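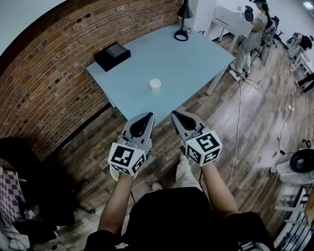 Dos pinzas y un vaso de papel

Llevo toda la tarde intentando levantar un vasito de papel sin aplastarlo y os juro que tengo los antebrazos como si hubiera fregado la escalera entera. Y eso que venía confiado. He probado brazos robóticos de ferias, de laboratorios y uno que un conocido tenía en la cocina, pero con estas pinzas el brazo lo pones tú: agarras el mango, cierras, y la pinza hace lo que haría en la muñeca de la máquina. Suena a juguete, ¿verdad? Pues al cabo de 30 repeticiones ya no me lo parecía tanto.

Estoy en Prekeo, una oficina con ladrillo visto donde el equipo prueba material para otros y donde en octubre todavía se puede ir en manga corta. Me habían ofrecido comparar dos juegos, el de Grason y el de Seltov, y dije que sí antes de preguntar cuánto duraba la cosa.

Lo primero que llama la atención son los cubos blancos con cuadrados negros que cada pinza lleva junto al mango. Son marcadores: la cámara que llevo en la cabeza los busca y con ellos calcula dónde está cada mano y hacia dónde apunta. Mientras los ve, todo va como la seda. El lío empieza cuando giras la muñeca para coger algo de lado y te tapas tú mismo el cubo con el antebrazo (me pasó tantas veces que acabé trabajando con los codos abiertos, como un pollo). Con el juego de Grason el seguimiento se recuperaba enseguida. Con el de Seltov había que volver a enseñarle las manos a la cámara, muy despacito, y retomar.

Luego está el peso. Las de Seltov rondan los 800 gramos cada una y las de Grason, unos 300 menos. En la ficha técnica esa diferencia no me decía nada; a media tarde me lo decía todo. Con las pesadas empiezas a apoyar las muñecas en el borde de la mesa, y entonces los movimientos salen cortos y raros, y eso es justo lo que luego aprende el robot. También es cierto que las de Seltov tiemblan menos al cerrar. Para doblar un trapo me quedo con ellas.

¿Y el vaso? El vaso es cruel. La mordaza cierra con mucha alegría y el papel no perdona: si aprietas de más, se ovala; si aprietas de menos, se escurre y a empezar otra vez. Le cogí el truco agarrándolo muy abajo, cerca de la base, donde el cartón aguanta mejor. La lámpara de mesa, en cambio, me dio una alegría tremenda – la moví por la base a la primera, con una pinza a cada lado, y casi pido un aplauso.

La caja negra fue el punto medio. Abrir la tapa con una mano mientras la otra sujeta es facilísimo con dedos y bastante humillante con pinzas, porque no notas nada. Cierras y no sabes si has pillado la tapa o el aire hasta que tiras. Pregunté si había alguna versión con vibración en el mango y me dijeron que Valdovinos prepara una, aunque allí todavía no la habían tenido en las manos. A esa me apunto ya mismo.

Queda el precio, claro. El juego de Grason sale por 2000 euros sin el casco de la cámara, y el de Seltov cuesta algo menos. Si vais a grabar ratos cortos, el de Seltov cumple de sobra. Para jornadas largas yo pagaría la diferencia sin pensarlo mucho, y dejaría una silla bien cerca. Por cierto, mi mejor racha con el vaso fue de cuatro seguidas, todas con las de Grason. La quinta acabó en el suelo.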